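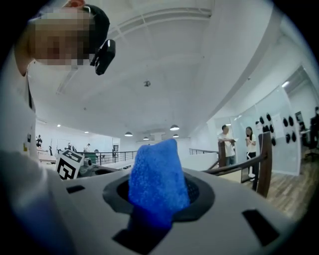 Collik 2 headset: wait for it or buy the old one now?

bikby_fan
Posted July 2025

Hi everybody! Long-time reader, first real post, so please be gentle with me. I've been saving since January for a VR headset and I finally have enough for the original Collik, with a little left over for a couple of games. Of course, now that I'm ready, everybody is talking about the Collik 2 and the new screens, and I'm stuck. My main thing is Uibo (the rowing one, I played it at my sister's and have thought about it ever since) and maybe a flight sim later on. I wear glasses and my living room is small. Would you wait, or would you just go ahead and enjoy the thing?

GhazalTalebi
Welcome! I'm so glad somebody else loves Uibo, it's the game that got me off the couch last winter. My vote is to buy now. I've had the original Collik for a long while and I still look forward to putting it on after work. The picture is a touch grainy in dark scenes, I won't pretend otherwise, but once you're out on the lake you stop noticing. There will always be a newer one coming, and I spent so much time waiting on my last console that half my friends had moved on to other games before I got there.

flusar2704
I have to disagree with Ghazal, friendly as ever. The grain in dark scenes bothered me enough that I sold mine. If the Collik 2 really has the better panels, the flight sim alone would be worth the wait, because reading small dials on the old one gave me a headache every single time. Also, glasses! The old one pinches at the temples if your frames are wide.

GhazalTalebi
Fair point on the dials, I only fly by accident. But I wear glasses too and never had the pinching, so it may come down to the frames. Bikby_fan, can you take yours over to your sister's and play for a full 40 minutes? Ten minutes won't tell you much about comfort.

bikby_fan
Oh, that's a good idea, I only had it on for one race last time. I'll ask her this weekend, she'll want pie in return.

Golshifteh Rostami
One more thing to think about is the used market. When a new model gets a firm date, people start selling, and I got mine with both controllers for $100 under the store price from a very nice man who even threw in the charging stand. Check the lenses for scratches before you hand over any money, and ask whether the straps have been replaced. Mine had the old strap and I ended up swapping it within a month.

flusar2704
Okay, used I could live with. If you hate it you can sell it on and not lose much. I'd still wait, personally, but I'm stubborn and I have a backlog.

bikby_fan
Thank you all so much, this is a much kinder place than I expected! I'm leaning toward used now. Golshifteh, which strap did you switch to?

Golshifteh Rostami
The Flusar one with the dial on the back (no relation to our friend above, I assume). Get the wide pad, the narrow one slides.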